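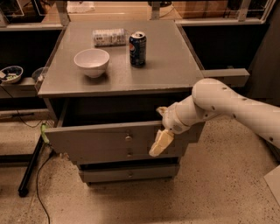
Daltus is a controller for opening and closing drawers with a single robot arm and a two-finger gripper. It comes as a software package with the recordings it was trained on and the test protocol we used to measure it. The method behind it treats the top edge and sides of a drawer front as places to pull from, as well as the knob. On the grey cabinet the gripper fingers are hooked round the right-hand part of the top drawer front, while the small round knob near the middle is left alone. A bowl, a Pepsi can and a clear plastic package are standing or lying on the cabinet top, and loads of this sort are part of the protocol, as a drawer that is pulled badly will shift the whole cabinet and whatever is on it.

Wim Cuypers, June

What it does

Small round knobs are difficult for parallel fingers. The fingers touch a curved surface in two small places, and if the pull is slightly off line the knob turns or slips out. Most of our early failures on low cabinets were of this kind. The gripper had found the knob correctly and closed on it correctly, and then lost it when the drawer stuck.

Daltus starts with whatever hold is available. If the drawer is shut flush, it takes the knob and pulls the drawer out a short way. Once there is a gap behind the front, it lets go, moves to the edge and hooks the fingers over or round the panel. The rest of the travel is done from there. If the drawer is already partly open, the knob stage is skipped.

During the pull the controller estimates the direction in which the drawer is willing to move, and corrects the arm path as it goes. It does this from the arm's own joint readings. You do not need a force sensor at the wrist, although the software will read one if it is fitted. The estimate is updated up to 300 times a second, depending on the arm.

How it was trained

The policy that chooses the hold was trained on 164 demonstrations, all recorded by hand guiding or by remote control on real furniture. Kumiko Kamata did most of the recording and wrote the labelling rules. Each demonstration is marked with the point where the hold changes, the point where the drawer first moves and the point where the operator decided to stop.

We kept the demonstrations that went wrong. A knob slip followed by a second attempt is useful to the policy, and removing those recordings made it worse at recovering. They are marked in the data, so you can leave them out if you want to repeat that comparison.

No simulated data was used for the hold policy. The direction estimate is not learned at all. It is a plain filter with three settings, described in the manual.

Test result

The main test was 900 attempts at opening a closed drawer, with the cabinet moved between attempts. Daltus succeeded in 757 of them. An attempt counts as a success if the drawer is open far enough to take an object from it, the cabinet has stayed within its floor marks and nothing on the top has fallen over. An attempt where the drawer opened but an object tipped is a failure.

Failures fell into a few groups. The largest was the first short pull: the knob slipped, was tried again, and slipped again until the time limit. The next was light cabinets sliding on a smooth floor before the drawer came free. Tipped objects were less common and happened mostly with tall, light things near the front of the top. There were also attempts in which the camera lost the edge of the drawer front in shadow, and the arm stopped and waited, as it is meant to do.

The knob-only version of the controller is included in the package. We ran it under the same protocol, and the logs for both are supplied. It is slower to recover from a sticking drawer and it slips more often in the second half of the pull. On cabinets with large bar handles there is little difference between the two, and if that is all you have to open, the simpler version will do.

The protocol

The protocol document covers cabinet placement, floor marks, objects on the top, lighting and the stopping rule. It is written so that another group can run it with their own furniture. Objects on the top should include something open and round, something upright that can tip and something flat. Weigh the cabinet with the drawers in and write the figure on the result sheet.

Start each attempt with the arm clear of the cabinet. Do not straighten the cabinet by eye between attempts. Use the placement list, which was drawn up in advance and gives some awkward angles on purpose.

What you get

The package contains the controller, the trained hold policy, the knob-only version, the demonstrations with their labels, the full test logs and the protocol with blank result sheets. Drivers are supplied for the Usport arm and for the Vukadinović two-finger gripper. Other arms can be used if they report joint positions and torques and accept velocity commands. You will have to write the driver, and the manual has a template for it.

Fingers should be slim enough to fit behind a drawer front once it has been pulled out a little. Thick padded fingers will work on the knob stage and then fail to hook. We print ours with a slight inward curve at the tip, and the drawing is in the package.

Known limits

Daltus does not handle drawers with push-to-open catches or locks. It assumes the drawer runs straight, so hinged doors are outside its range. Very shallow fronts leave too little edge to hold. Closing works from the same edge hold or with a flat push, but closing was not part of the main test and we give no success figure for it.

It should not be run near people's hands without the speed limit switched on. The limit is on by default and slows the pull noticeably.

Ordering and support

Daltus is supplied from our workshop in Brendenow under a research licence or a site licence. Tell us which arm and gripper you have and, if you can, send a photograph of the furniture. Questions about the demonstrations and labels go to Kumiko Kamata, and everything else to Wim Cuypers. Updates to the drivers are included with both licences.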